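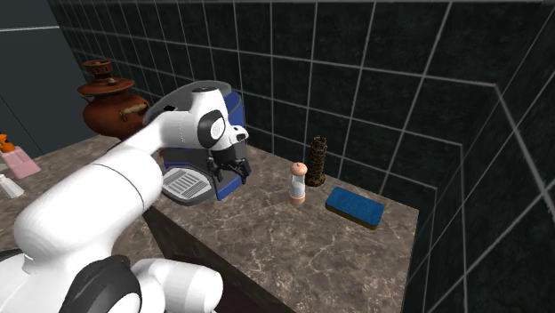

Recall petition for a council member: which signature count applies, and can a signer withdraw?
Local Government > Elections and Petitions
Posted March 5, 2018 by Anca Vasiliu

I am one of the sponsors of a recall petition against a member of the Grernel city council. The member is elected by ward. The clerk's office accepted our notice of intent and gave us a printed form that lists the required number of valid signatures as 2863.

The charter says the number is a percentage of "the registered electors of the municipality at the last general municipal election." A different section, the one on ward seats, says a recall "shall be by the electors of the ward." If the ward figure controls, the requirement is far lower than what is on our form. If the citywide figure controls, it is not clear to me whether a signature from outside the ward is valid.

Second issue. The council member, Mr. Dimitrov, has mailed a letter to residents asking anyone who signed to "remove their name." Is there a procedure for that, and does it have a cutoff? We have turned in nothing so far. We have 6 circulators, and one of them has already had a signer ask to be crossed off the sheet.

I have read the charter and the clerk's packet. I have not found anything on withdrawal in either.

Ciarán Mac Suibhne
Accepted by poster

I worked the counter in a clerk's office in another city, so treat this as general and check each point against your own charter and state code.

On the count: two sections that seem to conflict are usually read together. The first sets the formula, the second sets who can take part. Under that reading, the percentage is applied to registered electors of the ward and only ward signatures count. Other cities apply the formula citywide and let the ward restriction govern the election alone. Both readings exist, and the form you were handed reflects whichever one your clerk uses. A printed form does not override the charter, but the clerk's number is the number your petition will be checked against unless somebody changes it.

Ask for the following in writing, in one letter:

1. The section relied on for the figure of 2863.
2. The base number of registered electors and the date it was taken.
3. Whether signatures from outside the ward will be counted, rejected, or set aside.
4. Whether the city attorney has issued an opinion on the ward section, and a copy if so.

Send it with proof of delivery. If the answer is that the citywide figure applies, you have a dated document to attach to any court filing. Until you get the reply, collect to the higher figure and inside the ward where you can. Keep outside signatures on separate sheets. A sheet with mixed wards can slow down verification, and in a few places the whole sheet is thrown out.

On withdrawal: when the charter is silent, look to the state election code, under initiative and referendum if the recall chapter has nothing. The usual rule is that a signer may withdraw by a signed written request delivered to the clerk before the petition is filed. After filing, the signature generally stands. A phone call or a reply to the council member's letter would not normally be enough.

Do not let circulators cross out names. The circulator's affidavit covers the sheet as signed, and an altered line invites a challenge to the rest. Give the signer the clerk's address and leave the line alone. 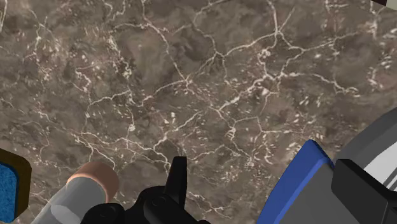 Mirta Garrido

Agree with the above on crossing out. We lost 4 full sheets over that, all from one circulator, and the lines in question were not even needed.

Check the circulation period too. Ours ran from the date the form was approved, while we had been counting from the first signature. We found out with 8 days left. Also ask if the clerk allows a supplemental filing when you come up short. Some charters give you a short period to cure, some make you start over with a new notice.
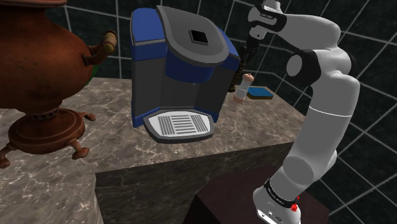

Samovar and coffee machine at the counter.

Bernadette Corrigan

Just sign up more people than you need and it won't matter who drops off. I don't think outside the ward counts but I'm not sure. The clerk should know.

Anca Vasiliu

Letter sent with Ciarán's list of items plus the circulation period. The state code does have a withdrawal section, under referendum petitions: written request, signed, to the clerk, before filing. It does not mention recalls by name, so I have asked the clerk to confirm that it applies. Sheets for outside the ward are now kept separately.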